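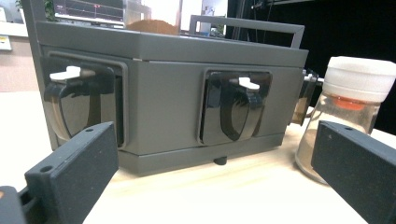 **Ground coffee clumping in a two-chute dispenser, and where do I park the tray?**

**sustenmornings**

Hi everyone, first post after a long time reading! I set up a coffee corner in our shared break room before the holidays, and I'm mostly happy with it. The dispenser is gray with two black chutes, each with a little white lever. I fill one side with regular and the other with decaf, both ground at home. For the first week it was lovely. Then the regular side started giving a stingy little puff, and after that it would drop a big lump all at once, usually for whoever was in the biggest hurry.

I've wiped down the chute and I tap the side before I pull, which helps maybe half the time. Is it my grind, or is it damp in there?

The other thing is the table. I have a gray tray with two tall handles at the back, and I keep shuffling it around to find a spot where people can still reach what's in front of it.
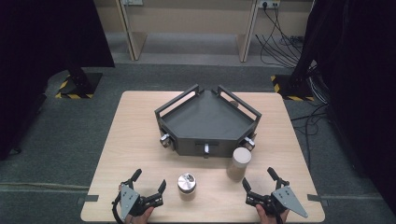 *The tray at the center-back of the table, with the two cylinders in front of it.*

I like it pushed back like that, but is there something smarter? The table is small and I'd rather not buy another one.

**treloar_porch**

Welcome! I'd bet on the grind. We went through the very same thing at our church hall, where we get 300 people on a big day, and going a notch or two coarser cured it. Very fine coffee packs down under its own weight, and then it hangs there until something knocks it loose. Only fill as much as you'll go through in 2 days, and keep the rest in something with a tight lid, well away from the kettle. Steam is awful for this! When you wash the parts, leave them out overnight before you put any coffee back in. I used to towel them off and call it good, and there was always a bit of damp hiding in a corner.

As for your tray, I'd leave it at the back. You want the front of the table free for cups and elbows.

**finetti1000**

coarser grind, yes. also don't tap it, that packs it tighter

**sonen_kettle**

I'm going to half disagree about the tray (sorry!). If most of your folks are right-handed, try sliding it to the left and putting the things people grab all day on the right. Ours sat in the middle for ages and everybody was reaching across each other for the sugar. Try it for a week before you settle on anything, and put a strip of masking tape down so it goes back to the same spot after wiping.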